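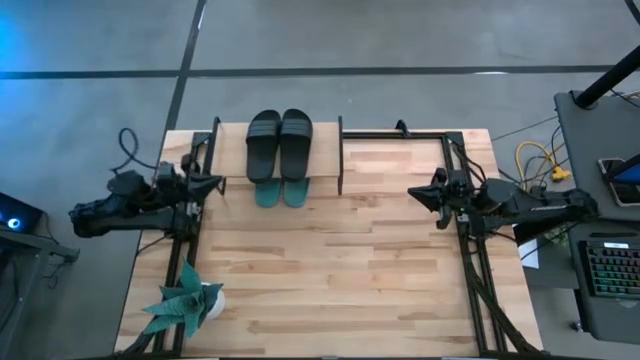 The household at Trilcombe has revised its arrangements for the keeping of footwear, with effect from December 24, 2025. For the past three winters, outdoor shoes and indoor slides were left together on the mat, and both suffered for it. Under the new arrangement each pair is given a place on a raised shelf of light wood, set between black dividers, with the two shoes side by side and the toes pointing the same way. Black slides with a broad ridged strap are well suited to this, and a pair with teal-green soles is easily told from any other black pair in the house.

The shelf should be wiped with a damp cloth every five days. Slides are to be washed by hand in warm water with a little plain soap, then dried away from the radiator. Footwear that has been worn in the garden must be brushed on the back step before it is brought indoors.

Mr Montri Luangrath, who stayed with us in August, has asked whether boots may be kept in the same manner. They may not, as the shelf at Trilcombe is too shallow for them. Boots remain in the lower cupboard, and guests arriving from Gemville after 9 in the evening are requested to leave theirs in the porch until morning.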